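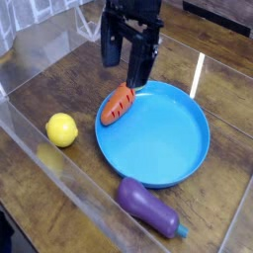 3.2 Le jeu de dînette et l'acceptation des légumes

Dans la littérature, la dînette est étudiée surtout pour le langage. Son effet sur le repas est moins connu. Nous avons donc observé deux groupes d'enfants à la cantine de Beris, pendant 8 semaines à partir de septembre. Le premier groupe jouait chaque matin avec des légumes factices, et le second gardait ses activités habituelles. 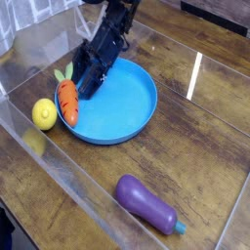 Les légumes cuits étaient servis à midi, dans les deux groupes, selon le même menu. Le personnel notait seulement si l'enfant avait goûté ou non. La quantité mangée n'a pas été mesurée, ce que nous regrettons.
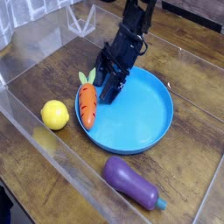 Groupe de recherche Solerel, Beris

Dans le groupe de jeu, environ 68 % des enfants ont goûté la carotte cuite à la dernière semaine. L'écart avec le second groupe est resté faible pour le haricot et il était nul pour le navet. Il faut lire ces résultats avec prudence : les parents du premier groupe connaissaient le but de l'étude, et certains ont pu changer leurs achats. La grille Rillo, que nous avons employée, a 5 niveaux. Nous en avons réuni plusieurs pour obtenir une réponse simple.

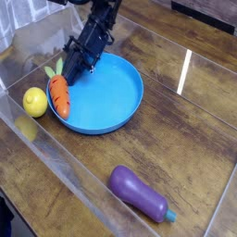 Figure 2. Carotte factice posée sur le bord d'une assiette bleue.

La durée du jeu n'était pas liée à la décision de goûter. Ce point est repris à la section suivante.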